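Teaching by hand at the Tronurcombe workshop

I have now spent two months with the group at Tronurcombe that teaches household tasks to a pair of small robot arms, and I wish to set down how the work is arranged. The present task is the washing of dinner plates. It forms part of the Telard project, to which I was assigned in October.

The arms are taught by remote control. An operator sits at a separate desk and moves a matching pair of handles, and the arms on the table follow. Joint positions and pictures are recorded together throughout. A single showing of the task is called a run, and the target for this stage is 540 accepted runs.

Operators are asked to begin with both grippers brought in over the red tray and to hold them still until the recording light is confirmed. Runs begun early are discarded.

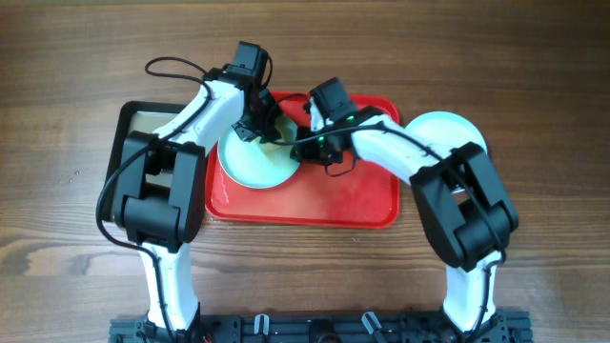 Holding the plate and the sponge

Scrubbing has given us the most difficulty. One gripper must keep the plate steady by its rim while the other works the sponge across the face. A person at a sink adjusts the pressure of each hand without thought. The operator cannot feel the plate through the handles, and must judge everything by eye from the wrist view. New operators tend to press too hard, and the plate turns in the grip.

Our guidance is therefore to move slowly and to keep the strokes short. A run in which the sponge slips and is recovered is kept, provided that the recovery is clean. My own view is that such runs should be given more weight than they receive at present.
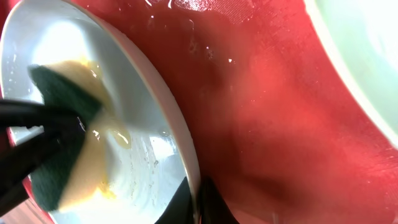
Telard Project, Manual Teaching Team, Wokham Department of Applied Robotics

The team reviews its recordings each Thursday. Runs are marked by a member of staff who did not operate the arms, and any disagreement is referred to a second reader. I had expected this to be a formality. In practice it takes up the greater part of the afternoon, chiefly over the question of when a plate may be considered clean. Faint yellow traces are easily missed on a pale dish under strong light.

The placing of the plates is also varied between runs. Some are laid squarely on the tray and others are allowed to overhang its rim, so that the arms do not learn a single fixed arrangement.

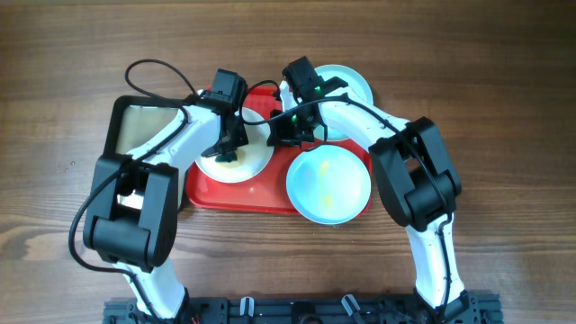
The recordings are then passed to Trujillo, the training program used by the department, which requires 7 hours to work through a full set. Its first attempts at the task were poor. The grippers reached the plate reliably and then waited above it, a fault we traced to long pauses by the operators at that same point. Those pauses are now trimmed before training, and operators have been asked to decide upon their grip before they descend.

The department has set a longer aim of 4000 runs across all kitchen tasks. Cups are to follow plates, and the written guidance for operators will be revised before that work begins.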